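**Ticket:** stock sync drops lines after nightly import
**Site:** Nevbridge
**System:** Prastirik (stock ledger), Lidament (label and pick-list front end)
**Opened:** 21 Aug 2021
**Status:** resolved, one item left open at the end

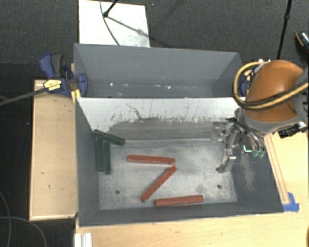 Reported fault: the morning pick list is short. Lines present in the supplier file are missing from Lidament after the overnight import, with no error on screen. The import log ends with "completed" and exit code 0. Users first noticed when an order for a stocked item printed as "no location".

**Environment**

- Prastirik on the site server, Postgres back end, UTF-8 database
- Lidament on the same host, reads from Prastirik through a view
- Supplier file from Shabalala, CSV over SFTP, picked up by cron at 02:15
- Import script is the stock one with a local column map

No upgrade on our side this month. The last change to the column map was in the spring.

**Log**

09:10. Compared the file with the staging table. File has 1,017 data rows. Staging has the same number after load, so the transfer and the CSV parser are fine.

09:25. Compared staging with the ledger. Ledger is 80 rows short. Every missing row is in staging with a part code, a description and a quantity. No nulls in required columns.

09:40. Re-ran the merge step by hand at debug level:

```
merge: begin
merge: source=staging target=ledger key=part_code
merge: skipped (duplicate key after normalise)
merge: commit
merge: completed
```

The skip message only appears at debug level. At the normal level the script says nothing. Duplicate keys explain the count, but `select part_code, count(*) ... having count(*) > 1` on staging returns no rows. The codes are therefore different before normalising and the same afterwards.

10:05. Read the normalise function. It trims, upper-cases, then cuts the code to the key length set in the config. The key length is 12. Shabalala's codes used to be 10 characters. In the current file many are 14, with a suffix for pack size:

```
KX20418830-P04
KX20418830-P06
```

Cut to 12, both become `KX20418830-P`. The first one in goes through and the other is skipped.

10:20. Checked older files in the archive directory. The suffix first appears in August. Before that, pack size was in its own column, which is still in the file but is now blank. The supplier's format note in the shared folder doesn't mention it. Sent them a query.

10:45. First attempt: raised `key_length` to 20 in the import config and re-ran. The merge failed:

```
ERROR: value too long for type character varying(12)
```

The ledger column is also 12 wide. At least this one fails loudly. Config put back.

11:10. Looked at widening the column. The Lidament view depends on it, so Postgres refuses the change until the view is dropped. Saved the view definition and its grants first.

11:30. Tested on the copy database:

```
begin;
drop view lidament_stock;
alter table ledger alter column part_code type varchar(20);
-- recreate view from saved definition
-- reapply grants
commit;
```

Ran cleanly. Import on the copy with `key_length = 20` gave a full count and no skips. Pick list test print from the copy: codes fit on one line at the current font size. Barcode still scans at 14 characters.

12:15. Stopped Lidament, took a dump, applied the same steps to live, started Lidament. Re-ran last night's import.

12:25. Old truncated codes were still in the ledger beside the new full ones, so stock for those parts was counted twice. Removed rows where the code ends in `-P` and the last import date is before the re-run. Before deleting, confirmed that no open order lines pointed at them. There were 4, which were moved to the full code by hand.

12:50. Ledger count matches staging. Pick list reprinted and compared with the file. The item in the original report now shows its location.

**Cause**

Supplier moved pack size into the part code. Our import cuts codes to 12 characters and silently drops the resulting duplicates.

**Fix applied**

- `part_code` widened to 20 in the ledger
- `key_length` set to 20
- Merge step log level raised so that skips show in the normal log
- Cron job now compares staging and ledger counts and sends mail if they differ

**Left open**

Reorder levels are still keyed on the 10-character code, so parts with a suffix have no minimum set. Reorder report should not be relied on for Shabalala lines until that table is mapped. Waiting for their reply on whether the pack size column is coming back before doing it.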